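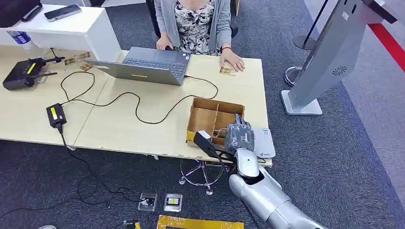
Go in August, Emmanuel Mrema told me, and go on a weekday, before the buses. So of course I went on a Sunday, 16 Jul 2023, with a cold and the wrong shoes.

Marholm Gorge. Two hours north of Clendale, last stretch gravel. The lookout gets all the attention. Fair enough, it's a good lookout. But the walk worth doing is the one underneath, down along the creek to the old Goel quarry, and most people never leave the carpark.

Grey rock, ferns, water the colour of strong tea. The track drops fast. 100 steps cut into the stone, slick the whole way, a handrail on the bad side only. Then flat, then a bit of wading. Bring spare socks. I didnt.

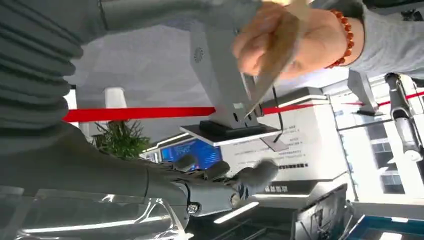
How long does the loop take? Four hours at an easy pace, longer if the creek's up.

Past the quarry the gorge narrows and the light goes green. Lyrebird somewhere on the left, doing a car alarm. I sat on a boulder, ate a squashed cheese roll and stayed longer than I meant to. Phone dead by then, no signal anyway.

The climb out is the hard part. Loose underfoot, no shade, and a false top that had me swearing at at a fence post. Keep right at the fork. The left track just goes to a paddock. 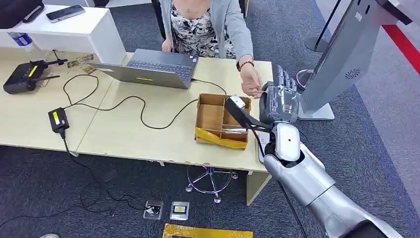
At the desk, laptop open.

Clodadetti, the cafe in Clendale, shuts at four on Sundays. Made it with minutes to spare. Pie, flat white, second pie. Beds upstairs if you can't face the drive, book ahead in school holidays.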